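Gollance Home Help > Kitchen > Storage and organizing

Utensil caddy with three compartments - how do you divide things up so it doesn't tip or get gross?

Asked by Bontu Adugna
Viewed 600 times

Hi everyone! I've been reading this board for ages and finally have something to ask. We moved into a smaller place in May and I lost two of my kitchen drawers in the process, so the big tools have to live out on the counter now. I used to keep them all in one tall crock, which was fine until the whisk got tangled up with everything else and I'd pull out half the crock every time I wanted to beat an egg. My sister talked me into a caddy with separate sections, and I do like it, I really do, but I can't settle on what goes where.

So far I've only put in the tools I reach for every day, the spatula, the slotted turner and the whisk, and they all went into the left side without much thought.

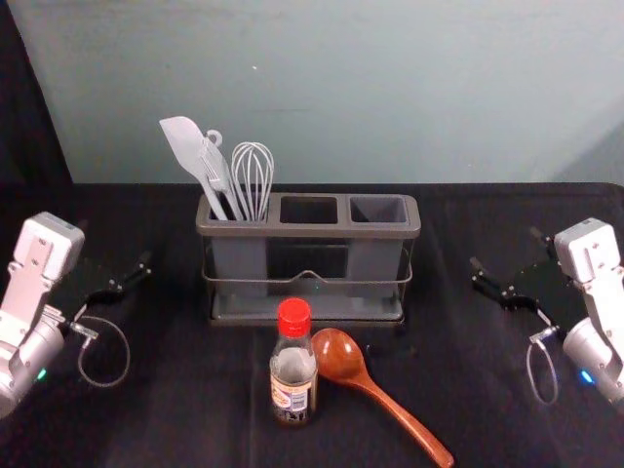

Spatula, turner and whisk in the left section, the other two still free.

My questions, and sorry if they're silly ones. Should I spread the three of them out, one to each section, or keep them together and save the rest for wooden spoons and the ladle? I still have a whole box of those to unpack. The spatula also likes to lean way out to the side and I'm a little nervous about knocking it with my elbow. And how often do you all wash the tray underneath? My old crock had a sludge at the bottom that I'd rather not meet again.

Thank you in advance, you are always so kind on here!

2 answers

Yabsira Gashaw
Accepted answer

Welcome, Bontu, and not silly at all! I went through the same thing when we gave up our big kitchen, and I must have rearranged mine every night for a week.

What I ended up doing was sorting by shape. The whisk gets a section to itself, or shares with something thin like a pair of tongs, so the wires don't hook onto anything. Flat things (turners, spatulas, the fish slice if you have one) go together in another section, and they stack up against each other nicely. Spoons and the ladle get the last one. I keep the ladle in the middle - it's the heaviest thing I own apart from the rolling pin, and when it was on the end the whole business felt lopsided.

For the leaning spatula, try turning it so the head points toward the wall. If it still flops around, fold up a small square of shelf liner and put it at the bottom of that section. It grips the end of the handle and you can rinse it with the dishes. Once you have another tool or two in there they'll hold each other up anyway.

As for washing, I lift everything out on Friday after supper, tray included, and give it all a soak in warm soapy water while I wipe the counter. A bottle brush gets into the corners. Let it dry upside down on a towel overnight before you put anything back. And dry your tools before they go in! I was terrible about that, I'd shake the turner over the sink and call it done, and that's where my sludge came from.

Do resist filling it up with the whole box, though. I have an Evasa caddy about like yours and it was much nicer with up to 3 tools in a section. The rest of mine went on hooks inside the pantry door and I hardly miss them.

Suvo38

i just use a big jar. washed it maybe twice. tools you use the most should go on the side closest to the stove, thats the only rule i have

Comment from Bontu Adugna
Yabsira, thank you so much, this is just what I needed! I'm giving the whisk its own section tonight and I'll look for some shelf liner when I go to the store. Suvo, the stove is on my left, so I suppose I got one thing right by accident!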